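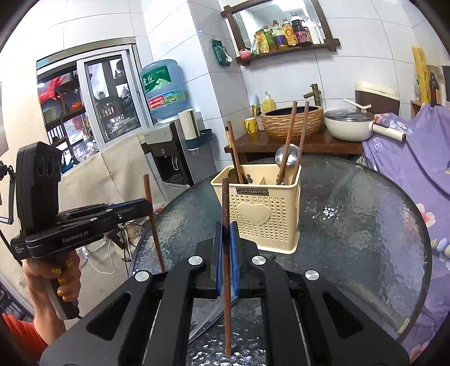 Un utilisateur d'Ulloa nous a signalé que la version d'octobre de ce chapitre faisait régler la course avant de contrôler les patins, et qu'il avait dû tout reprendre après avoir recollé un patin de travers. Il avait raison. L'ordre des opérations a été corrigé dans la présente version.

4. Réglage et entretien des pinces à main

Ce chapitre s'applique aux deux pinces du poste Clereo. Les opérations sont identiques à gauche et à droite, mais les pinces se règlent l'une après l'autre. Ne démontez jamais les deux en même temps : les biellettes se ressemblent et ne sont pas interchangeables.

4.1 Avant de commencer

Matériel nécessaire :
une baguette en bois, fine et droite
un chiffon non pelucheux
de l'alcool isopropylique
la clé fournie avec le poste
un réglet de 100 mm

ATTENTION. Débranchez le câble de chaque pince avant toute intervention sur les biellettes. Tirez sur la fiche et non sur le câble.

Posez les pinces sur une surface stable. Une table à plateau de verre convient, à condition d'y étendre un chiffon sous les pièces démontées.

4.2 Contrôle des patins

1. Ouvrez complètement la pince.
2. Passez le chiffon imbibé d'alcool sur la face de serrage des deux patins. Laissez sécher.
3. Vérifiez que la garniture bleue adhère sur toute la hauteur. Un coin qui se soulève suffit à faire glisser un objet mince.
4. Refermez la pince à vide. Les deux faces doivent se toucher en haut et en bas.

Si un jour subsiste en haut seulement, le patin est monté de biais. Desserrez sa vis d'un quart de tour, plaquez les deux faces l'une contre l'autre et resserrez.

Remarque : n'utilisez ni acétone ni dégraissant d'atelier. La garniture durcit et perd son adhérence.

4.3 Contrôle des pivots

Les pivots se trouvent sous les capuchons ronds argentés, deux de chaque côté de la pince.

1. Tenez la poignée d'une main et poussez l'extrémité d'un bras vers le haut, puis vers le bas. Aucun jeu ne doit être perceptible.
2. Ouvrez et fermez la pince 20 fois de suite, lentement. Le mouvement doit rester régulier.
3. En cas de point dur, retirez le capuchon concerné, nettoyez le logement à sec et remontez.

ATTENTION. Pas de graisse ni d'huile dans les pivots. Le lubrifiant migre vers les patins.

Gardez les doigts hors des découpes triangulaires des bras pendant l'essai.

4.4 Réglage de la course

1. Rebranchez la pince et attendez que le voyant soit fixe.
2. Ouvrez-la jusqu'à la butée et mesurez l'écart entre les patins avec le réglet. La valeur attendue est de 90 mm.
3. Si l'écart est différent, agissez sur la vis de butée, par petites touches, et mesurez de nouveau après chaque correction.
4. Fermez la pince à vide et enregistrez le zéro dans le menu Course.

Refaites l'enregistrement du zéro chaque fois qu'un patin a été déposé, même si la mesure semble bonne.

4.5 Essai de prise

L'essai se fait avec la baguette. Un objet large passerait sans révéler un défaut de parallélisme.

1. Saisissez la baguette entre les patins, à la verticale, à mi-hauteur des faces de serrage.
2. Maintenez la prise et inclinez lentement le poignet à gauche, puis à droite.
3. La baguette ne doit ni pivoter ni descendre.
4. Recommencez avec la baguette prise à l'extrémité des patins.
5. Répétez l'ensemble 3 fois, puis passez à l'autre pince.

Terminez par un essai à deux mains, une baguette dans chaque pince, en les déposant dans un panier à couverts. Si l'une des pinces lâche avant l'autre, reprenez le point 4.4 pour celle-ci.

Remarque : une baguette laquée glisse davantage qu'une baguette en bois brut. Gardez le même modèle d'un contrôle à l'autre, faute de quoi les résultats ne se comparent pas.

4.6 Défauts courants

La baguette tourne sur elle-même : patins encrassés ou montés de biais. Voir 4.2.

La baguette descend peu à peu : zéro mal enregistré. Voir 4.4.

La pince ne s'ouvre pas jusqu'à la butée : corps étranger entre les biellettes, ou vis de butée trop engagée.

Le voyant clignote après rebranchement : débranchez, attendez, rebranchez. Si le défaut persiste, envoyez la pince complète, avec son câble, à l'atelier Nidinis d'Akotbridge. Ne l'expédiez pas démontée.

Chapitre révisé le 24 novembre 2021.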